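Projet Plestix, lot 2 : règles d'exploitation des cellules à deux bras
Point d'avancement au 25 août 2025
À : Lamai Suwannarat
De : Joris Dekker

Vite fait avant la réunion, la version propre suivra.

Fait : analyse de risques du poste table, relue par Deolinda. Procédure de démarrage v2. Vitesse limitée à 200 mm/s tant qu'un opérateur est côté bureau. Fiche 2806 (changement de préhenseur) signée.

En cours : marquage des zones de chaque bras. Aujourd'hui rien d'écrit sur qui a priorité au milieu de la table, il faut trancher. Yaowalak propose une zone partagée avec verrou logiciel, je suis plutot pour. Rangement des câbles au sol, pas fini.

Pas commencé : formation des remplaçants. Devis Wasex pas reçu, relancé deux fois.

Règle boîtiers : les deux restent sur le bureau, arrêt d'urgence accessible, rien posé dessus. Petits ustensiles à plat sur la table avant la prise.

Poste table, bras et ustensiles :
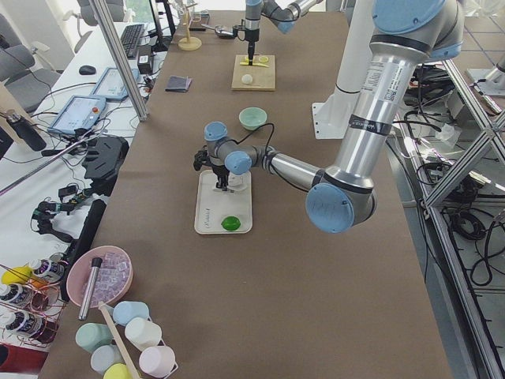
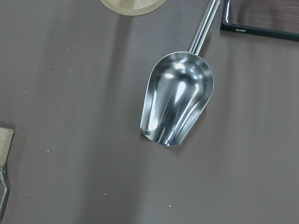
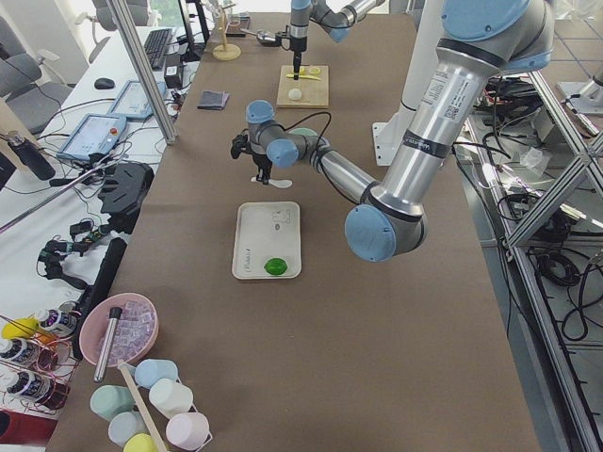
Budget : 80 % du lot engagé, le reste part dans les protections latérales. Besoin de votre accord écrit pour la commande Beson, sinon on glisse. Audit interne prévu en septembre, Amnuay s'en charge, les registre d'essais lui seront transmis avant.

J.D.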